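Pindance water testing desk moves to longer hours

PINDANCE - The walk-in water testing desk on Juhász Street will stay open until 7 p.m. starting in September, after a summer in which the wait for well results stretched well past what residents had been promised.

The desk takes samples from private wells in Pindance and the farms north of town. Households pick up a bottle and a form, fill the bottle at the kitchen tap, and bring it back the same day. The basic test covers bacteria and nitrates and costs $34. Tests for lead and arsenic are sent out to Brusico, a contract lab, and are billed separately.

The desk received 400 samples over the summer, the most since it opened. Many came from the Zevside area, where heavy rain in June flooded several low-lying yards and left standing water near wellheads. Residents there were advised to boil drinking water until they had a clean result in hand, and some waited more than two weeks for one.

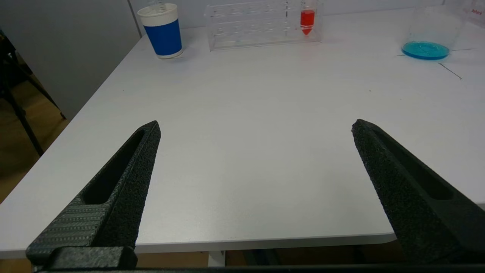
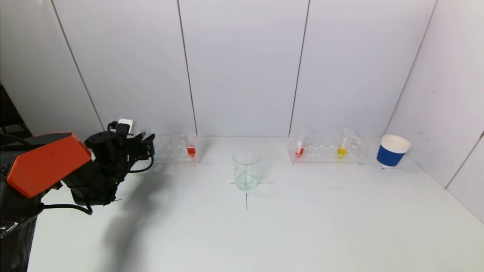
Two residents of the Zevside area wrote in to say that longer hours would help, but that the drop-off rules were the bigger problem. One of them said a sample has to reach the desk within six hours of being taken, and with the old 3 p.m. closing time that meant leaving work early or asking a neighbor to drive it over. The other asked why bottles could not be left at the library, where there is already a refrigerator behind the front counter.

The town said a second drop-off point is being looked at but that no site has been picked. Any site would need to keep samples cold and have staff on hand to check the time written on each form. Bottles that arrive late or warm are thrown out, and the household has to start over.

Results will still be sent by mail, with a phone call the same day if bacteria are found. Residents who want their results by email can now check a box on the form.

Wells that were under water at any point this year can be retested once at no charge. The offer runs through November. Forms and bottles are kept at the desk and at the town clerk's window, and the bottles should stay sealed until they are filled.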